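What the grain tells the finisher

The workshop at Grundgate turns out tabletops and very little else. Its head of finishing has been there since the firm moved from Natent, and agreed to talk on condition that we kept to surfaces. "People ask about legs," he says. "Legs are a different department."

He starts with pale wood, the most requested colour and, in his view, the least forgiving. Dark stain covers a good deal. On a light top, every pass of the sander across the grain stays visible once the oil goes on. His standard sequence ends at 240 grit for oil and stops at 180 for lacquer. Each top then rests overnight before its first coat. 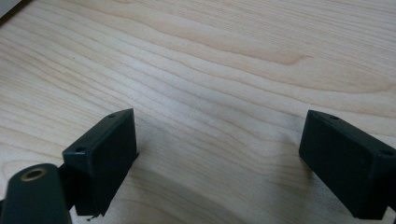

Pale wooden tabletop with an arched, cathedral-like grain figure.

The arch is a product of how the log is cut. "When you saw straight through, the growth rings meet the face at a shallow angle, and you get the loops," he explains. "Towards the sides of the board the lines run long again." Customers tend to want the figure centred. He prefers it to one side, where a plate or a lamp will not sit on it.

Light matters more than most buyers expect. He inspects each top under a single low lamp, then again by the window at eight in the morning. Ripples in the grain can pass for ripples in the surface, and the only reliable check is a straightedge. The tolerance for the Amundsen range is 2 mm over the full length. Tops for the Baretti contract, 255 of them so far, are held to half that.

On upkeep he is brief. Wipe along the grain with a damp cloth, dry at once, and re-oil each May. "Two thin coats. If it feels tacky the next day, you used too much."

Does he have one of his own tops at home? He does, number 2542, rejected for a filled knot on the underside. It has been sanded back once, after an accident with beetroot.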